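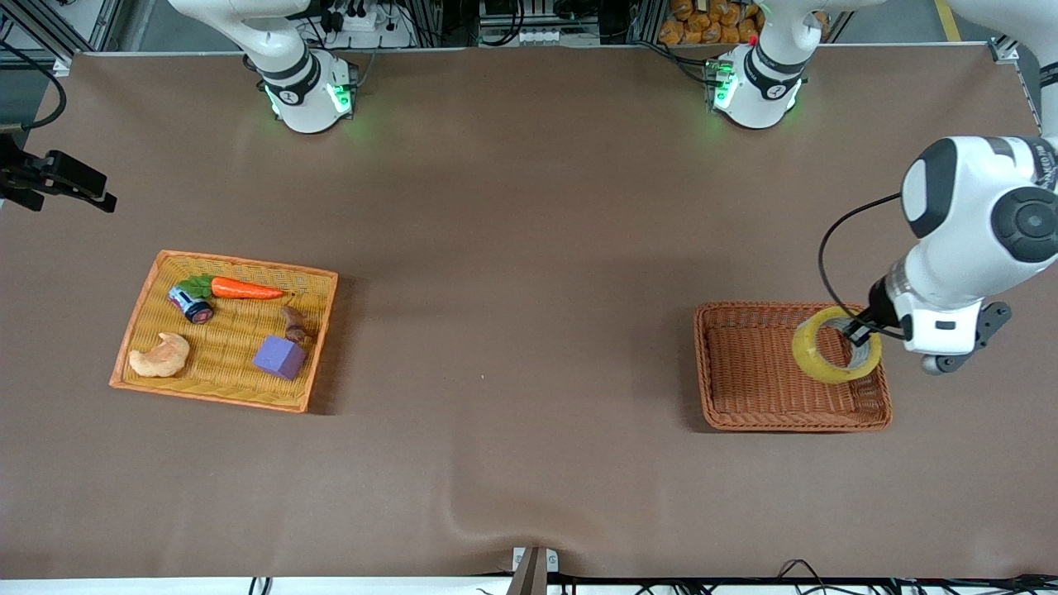

The Inventory of the Andier Playroom

Filed under: Short Fiction

In accordance with the terms of the bequest, the contents of the Andier playroom were to be divided between two baskets. The yellow basket would receive those articles that were to remain in the house. The brown basket would receive those that were to leave it. The will made no provision for a third.

Silvan Bühler, acting for the estate, covered the table in brown paper and read the schedule aloud. The carrot was to remain. The bread was to remain. The purple cube, concerning which the late Mrs. Andier had written 2 pages, was to remain in perpetuity.

"And the tape?" asked Sum-yee Mak, who represented the heirs.

Mr. Bühler consulted the schedule. The tape was yellow and did not appear in it.

"It may be the property of the estate," he said, "or it may be stationery."

"If it is stationery, it cannot be inherited."

"Then it must leave."

"It cannot leave either - it was never here."

The parties adjourned for tea. In March the matter was referred to the offices of Kolico and Yau, which returned an opinion of 400 pages. Miss Mak read as far as page 12. She then closed the volume, found that its spine had split, and asked Mr. Bühler, with all due respect, to pass her the tape.

Shares: 8

Comments (2)

zevon_reader: I would like to read the 2 pages on the cube.

M. T.: My aunt's estate went very much like this, except that it was spoons.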